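3.2 Student Collection Sessions

The demonstrations were recorded during the July block of the robotics project course at Jurholm. Students worked in pairs at the Flusside workstation, one operating the arm and the other resetting objects and logging outcomes. The task set, Kurek, consists of short kitchen routines using toy food and common tableware. Each pair received a written prompt before an attempt and was free to choose the grasp. Over 1000 attempts were logged, of which 600 were kept for training and 184 held out for evaluation.

Object positions were not reset to a fixed template. A pair was asked only to keep the plate, the ketchup bottle and the fruit on the white table.

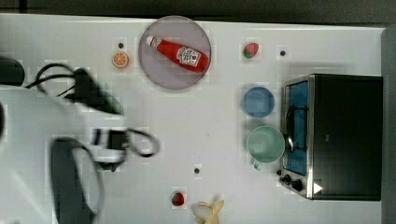
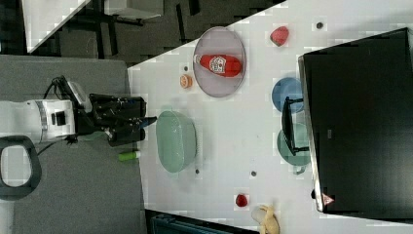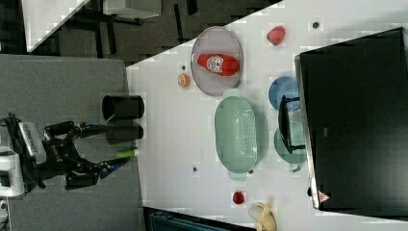
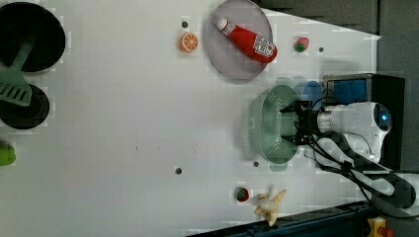
Figure 3. Views of the Flusside table during the student sessions. The ketchup bottle lies on the plate in all four views; the colander is held by the gripper in the last.

3.3 Annotation and Filtering

Students labeled their own attempts on the same afternoon, using the Flasia annotation tool. A label gives the prompt, the target object, and one of three outcomes: complete, partial or failed. A second pair then labeled 400 of the attempts without access to the first set of labels. Disagreements were mostly between complete and partial, and were settled by the stricter reading.

Attempts were dropped if the prompt did not match the motion performed, or if the operator stopped the arm before the first grasp.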